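Search this blog Search Type and hit enter

Saturday jobs, on the wrong day

2026-08-22

Quick one because I have to be back in Estham by dinner and I still haven't eaten lunch.

So the workshop clear-out. We've been putting it off since January, when the last load came over from the Linmont place and just got stacked wherever there was floor. Boxes on boxes. Extension cords in a bag with more extension cords. A whole crate marked MISC, which is never good news.

Started with the floor. Got everything off it that could come off it. Swept, mopped, swept again because mopping found more stuff under the radiator. Two trash bags of cardboard, and that was only the first corner. My back is not speaking to me.

Then the shelves. I'd been going back and forth on wood or metal for ages, and in the end metal won - you can wipe it, it doesn't sag, and if you put a shelf at the wrong height you just move it. Which I did. Moved it, moved it back, moved it again. The instructions say 40 minutes to put together. I'd like to meet whoever did that. Most of the morning went on it and there's still one clip left over that I'm choosing not to think about.

Rule I set myself: cooking things together, one shelf, all in a row, none of this one-behind-another business. At the old place you had to lift three things out to get to the one you wanted, and then you'd just not bother putting them back. In a row you can see what you've got. Also bags get HUNG UP. Bags on the floor breed.

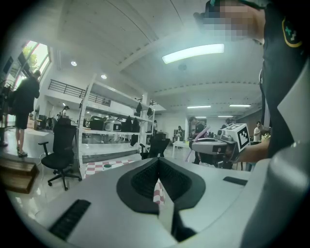
How do you stop a shelf from filling up again the minute you've cleared it?

Leave a gap on purpose, about a hand wide, on every level. When the gap's gone, something has to leave before anything new goes up. Worked for me in the Linmont kitchen for a good while, until I let it slide over the holidays.

OK what else. Floor mat. I know some people think a checkered mat is a bit diner, and fine, it is. I like red and white. It makes the bottom of the shelves look finished and it gives you a line - stuff stays on the mat or it goes somewhere else. It was either that or a brown thing from Thorlacius that looked like a wet dog. Easy choice.

Chairs. Chairs are the real problem. They wander. You put one by a desk and an hour later it's in the middle of the room and you're walking around it all day like it lives there. I've got a black mesh one on wheels that is the worst for this, good chair though, very comfy, would buy again. Thinking about parking spots. Tape on the floor maybe?? Might look silly. Might do it anyway.

The low wooden step stays. I've moved it out of the way so many times now and every single time I need it ten minutes later. Top shelf is too high for me without it and I'm not pretending otherwise.

Windows next, insde and out. The light in there is lovely when the trees are green and I'd forgotten that completely, we had so much piled up before. Need a proper squeegee. The one I've got leaves stripes.

Money so far: 100 for the shelving, secondhand, from the Pristitgate sale page, and a bit of gas to fetch it. Cleaning stuff I had already. I'll call that a good deal even with the mystery clip.

Still to do - label the shelves, go through the MISC crate (ugh), find out which cords acutally work and throw out the rest. Take the cardboard to the dump before it rains on it. Wipe down the cookers properly, lids too, the lids get sticky just from sitting.

Right, sandwich, then the road. Will post about the crate if I survive it.

Contact | © 2026 All rights reserved | Back to top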